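Notes, session 5 - special editions and how they get priced

Covers the part we rushed last time. Bring the worksheet, Radka Kadrić has spare copies if you lost yours.

**What counts as a limited edition**

- fixed build number, stated up front
- trim, paint, wheels, badge. Usually no engine change
- sold through the normal dealers, same warranty

Numbered plaque is optional. Buyers like it, costs next to nothing to make.

"Special edition" with no number given = a trim package. Keep the two apart in your answers, I mark this every year.

**Our case: the Jitus coupe, Betomham edition**

Build run 104 cars. Base car plus 17 options that were already in the catalog, bundled. Only the paint and the seat fabric were new. Dealer paid 2122 over the base car per unit. Options bought one by one come to more than that, so the buyer sees a discount and the factory still gets a simpler order sheet: one code, one build, fewer mistakes on the line.

Things to work out at home:

1. Paint setup is a fixed cost. Spread it over 104 cars, then over twice that. What happens to the margin?
2. Which options would have sold anyway? Those add nothing new.
3. What does the edition do to stock of the ordinary coupe sitting on the lot?

Number 3 is where most people lose points. Dealers in the case held back orders for the base car once the edition was anounced.

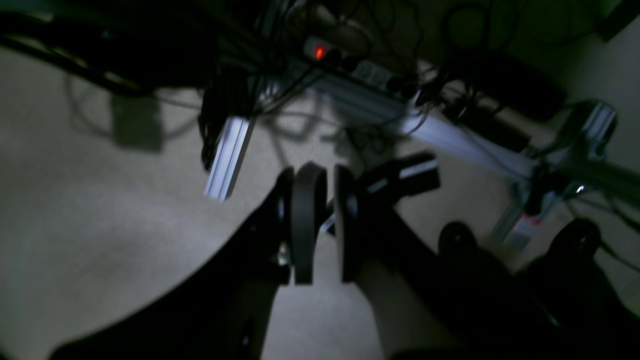
*Studusdale, May*

Second half, taken by Damir Mujić. Resale.

Small run doesn't mean high resale. Check three years out, same mileage, same condition. Compare to a base car with the same options, NOT to the bare base car. The Stojanovska reading does this wrong in its first table, right in the second. Use the second.

What helps: a color you couldn't get otherwise, manual gearbox, full paperwork. What hurts: odd colors (yes, both ways), parts that only fit the edition. A cracked front lip on a car with 104 made can be a long wait.

Terms to know: take rate, bundle discount, cannibalization, residual value, order code.

Reading for next time is the Stojanovska chapter on dealer allocation, skip the appendix. Worksheet questions 1 to 3 due at the start of class, on paper, show teh working.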